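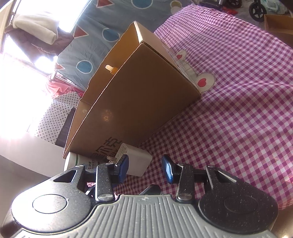

Caderno da bancada de embalagem, segunda-feira, 16h40

Dia bom! A Agathe Vidal passou a manhã inteira na linha de artigos de bebê e saiu de lá com mais ideias do que tínhamos na lista (já passei tudo para o quadro).

Estado das coisas: o braço da Trutano já pega caixas de papelão e embalagens retas sem drama. Frascos deitados ainda dão trabalho, porque rolam quando o dedo encosta de lado. O Moataz Salem baixou a velocidade de aproximação e melhorou muito, vou repetir amanhã com o lote da Rivera. Bicos de mamadeira: por enquanto seguem à mão.

Temos 955 demonstrações gravadas, a meta é 2000 até o fim de junho. Quem grava é o próprio pessoal da embalagem, e isso foi a melhor decisão do projeto. Eles sabem por onde se pega cada coisa, e o movimento sai limpo já na segunda ou terceira tentativa.

O que muda para a equipe: três postos deixam o turno da noite e passam para conferência e gravação, de dia. Duas pessoas pediram para aprender a ajustar os dedos da garra, começo com elas na semana que vem, que maravilha!

Pendências:
- trocar a tabela de turnos na parede
- perguntar à Agathe se a pausa de dez minutos por hora de gravação chega (os pulsos cansam)
- pedir dedos de reserva à Stulach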